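Werkstattbuch Berkeck, Kleinmöbel und Kästen
20. Mai 2024

Kleine weiße Kommode aus der Kiste von Valentini, vier Schübe übereinander. Kam ohne Zettel, nur mit der Nummer 227 innen auf der Rückwand. Soll bis August wieder ordentlich laufen und dann nach Grernden zurück.

Zuerst außen abgestaubt, dann alle Schübe gezogen und auf der Rückseite mit Bleistift durchnummeriert, von oben nach unten. Die sehen gleich aus, sind es aber nicht. Schub 2 und 3 vertauscht eingesetzt, und schon klemmt der eine und der andere hat seitlich Spiel. Also immer in die eigene Öffnung zurück.

Laufflächen trocken abgerieben, die Krümel mit dem Pinsel aus den Ecken geholt. Hinten rechts saß ein Klümpchen altes Wachs, hart wie Harz. Mit dem Holzspatel abgehoben, kein Metall genommen. Danach auf jede Laufkante ein Strich Kerze, mit dem Lappen verteilt. Der obere Schub lief vorher ruckend und nach dem Wachsen fast auf ganzer Länge gleichmäßig. Auf den letzten 9 mm vor dem Anschlag hakt er noch.

Fronten: Kanten etwas abgegriffen und grau, die zweite Front insgesamt matter und leicht verschmiert. Mit lauwarmem Wasser und einem Tropfen Spülmittel probiert, an einer Stelle unten links. Kommt etwas herunter, aber langsam. Den Reiniger von Zalville habe ich stehen lassen, der hat beim letzten Kasten den Glanz genommen. Lieber mehrere Durchgänge mit Wasser und dazwischen trocknen lassen.

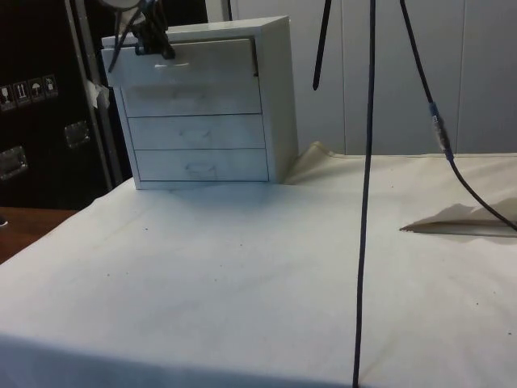 Valentini meint dazu, die obere Front solle man gar nicht nass anfassen, solange sie noch so glänzt, und das Grau an den Kanten gehöre bei einem benutzten Stück dazu. Beim Haken sei er nicht sicher, ob es am Schub liege. Er würde zuerst den Korpus auf eine ebene Platte stellen und die Diagonalen messen, bevor irgendwo geschliffen wird.

Gemacht. Die Diagonalen weichen vorne um 2 mm voneinander ab, hinten stimmen sie. Der Korpus ist also leicht verzogen, was auch zu den Fugen passt, die beim Durchschieben einer Papierlehre oben links enger sind. Schleifen damit vorerst gestrichen. Über Nacht mit Zwinge und Zulagen quer gespannt, nur handfest, zwischen Zulage und Seitenwand Filz.

Die Griffmulden am dritten und am untersten Schub noch mit dem Wattestäbchen sauber machen, in den Rundungen setzt sich der Dreck fest. Für die Tischauflage brauchen wir einen neuen Bogen, auf dem jetzigen liegen wieder dunkle Krümel, und die drücken sich in den Lack, wenn man das Stück darauf dreht.

Zeit bisher 47 Minuten, ohne das Spannen.

Offen: Zwinge abnehmen und nachmessen. Oberen Schub noch einmal ganz durchziehen, auch mit etwas Gewicht darin. Zweite Front, nächster Durchgang. In Grernden nachfragen, ob es zu der Nummer noch eine Karteikarte gibt.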